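Re: [office-phones] one-way audio after moving to softphones

Replying inline, quick, have a call in ten min.

> We moved the front desk at Hurdale over to softphones last week and
> now get one-way audio on maybe every third transferred call. Caller
> hears us, we don't hear them. Hanging up and calling back fixes it.
> Direct calls are fine. Doresach client on the PCs, old Bundgaard
> desk sets still plugged in next to them. Is it the headsets?

Not the headsets. If it was the headset you'd lose direct calls too. Don't buy anything yet.

We had the same thing at the Deden site. 4 desks, same client, old sets left on the desks just in case. Took me two evenings to find it.

> Should we be forwarding more ports on the router?

No, leave that alone for now. First look at whether SIP ALG is on in the router. Ours was on by default and it came back on after a firmware update, so check even if you remember turning it off. Menu was under firewall, not under voice, which cost me an hour. Turn it off, reboot the router, then quit the client completely on every PC (tray icon too, closing the window doesnt do it) and let them register again.

Second thing. Are both the desk set and the softphone signed in on the same extension? Ours were. The transfer would ring both, the desk set would grab the audio for a second and the PC never got it back. Sign out the desk sets or give them their own extensions. Unplugging the handset is not enough, the base stays registered.

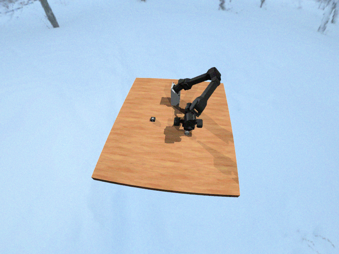
Then the registration timer. Ours was at some huge default, I set it to 60 seconds on the softphones only. Provider was ok with that, ask yours first, some of them block you if you register too often.

> Any way to test without annoying real callers?

Call in from a cell, have desk 1 answer, transfer to desk 2, talk both ways, transfer back. Do it ten times and write down which ones fail. Blind transfer and attended transfer seperately please, they don't fail the same way. If only the attended ones fail it's probably hold music, and that's a different thread, look in the archive under February.

If it still happens after all that, send the list a call log from one bad call and one good one. Blank out the phone numbers. Text please, not a screenshot, I can't search a screenshot.

Oh and which version of the client? The older one had a bug where it picked the wrong sound output after a transfer. Check the output device while a bad call is still up, before anybody hangs up.

Out Thursday, back on the list after that.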